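Cuvumari two-finger gripper for kitchen arms: review after 17 sessions

I bought this gripper with my own money in March, for the small arm that we use in our teaching kitchen. Before it we had the older Dedura gripper, which was weak but very polite. It never hurt anything. The Cuvumari is stronger and faster, and for the first 6 sessions I was ready to give it the best mark. Then it had a fault which I consider a matter of safety, and the review became a different one.

First the good side. The box contains the gripper body, two fingers, a short cable, four screws and a key. Mounting took me 40 minutes, and most of this time I was looking for the right page in the manual. The manual is translated from another language, I think by a person who was in a hurry (I have sympathy for this person). The connection to the arm worked at the first try. The fingers open wide, they close straight, and the rough surface holds metal well. Tongs, ladles, the rim of a steel bowl, all of this it can take without slipping.

The small camera at the wrist gives a useful view when the arm stands still. When the arm turns quickly, the picture becomes so blurred that only the fingers remain sharp. For grasping a thin thing on a pale, veined marble counter this is a serious weakness. I now let the arm stop for a full second before each grasp, and I advise every buyer to do the same.

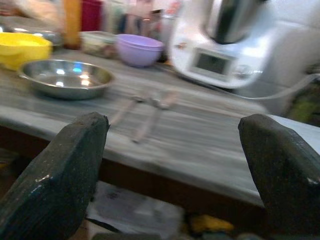

Reviewed by Florencio Gallardo
Kitchen and workshop tools

Now the fault. In the seventh session the task was simple: take the tongs from the counter, lift them, put them in a bowl. The gripper closed on the tongs and lifted them correctly. Over the bowl I gave the command to open, and nothing happened. The control screen said "open". The fingers were closed. I gave the command again, with the same result, and then the arm continued to its next position with the tongs still in its hand, because for the software the hand was empty.

The tongs hit the side of a glass jug and pushed it from the counter. My colleague Olaia Quintana was standing one step away and she pressed the emergency stop. No person was hurt, but there was glass on the floor as far as the door, and we did not cook any more that afternoon.

I repeated the test later with a wooden spoon and with no people near the arm. In 300 cycles of closing and opening, the fault came back 6 times. It came only after a strong grasp, held for longer than a few seconds. With a weak grasp I could not produce it. My opinion is that the gripper reports the command it has received and does not measure where the fingers really are. I am not an engineer of this company and I may be wrong in the details, but the result on the table is clear.

There is a second problem, smaller. The emergency stop cuts the power of the arm, and the gripper keeps its force. So after a stop the fingers still hold what they were holding. For a spoon this is good - it does not fall on your foot. For a finger or a sleeve it is very bad. There is no lever for opening it by hand. You must remove two screws with the key, and I have now tied the key to the arm with a string.

I wrote to the seller, Trernidholm, and described all this with the list of my tests. The answer came quickly and was friendly. They sent a new version of the gripper software and asked me to reduce the force to the middle setting. After this change I did ten more sessions and the fault did not return. But at the middle setting the gripper is hardly stronger than the old Dedura, and strength was the reason why I paid the difference. About the missing lever they wrote only that my comment was passed to the developers.

The fingers also deserve a word. The material is hard, but the tips chip easily, and the pale marks show a lot on the dark colour. It does not change the grasp as far as I can see. A spare pair is sold separately and I find the price too high for two blocks without any moving part. For work close to food I would also like a smoother surface, for the rough one takes a long time to clean with a brush.

If you work alone with the arm behind a screen, and with light things, you can be content with this gripper. For a room with students I can't recommend it until the fingers have a real position sensor and there is a way to open them by hand. If you already own it, install the new software before the next use, stay at the middle force, and keep glass away from the path of the arm.

My mark: two stars of five. The model Esteban from the same seller has a release lever according to the catalogue, and I have asked to borrow one for a test.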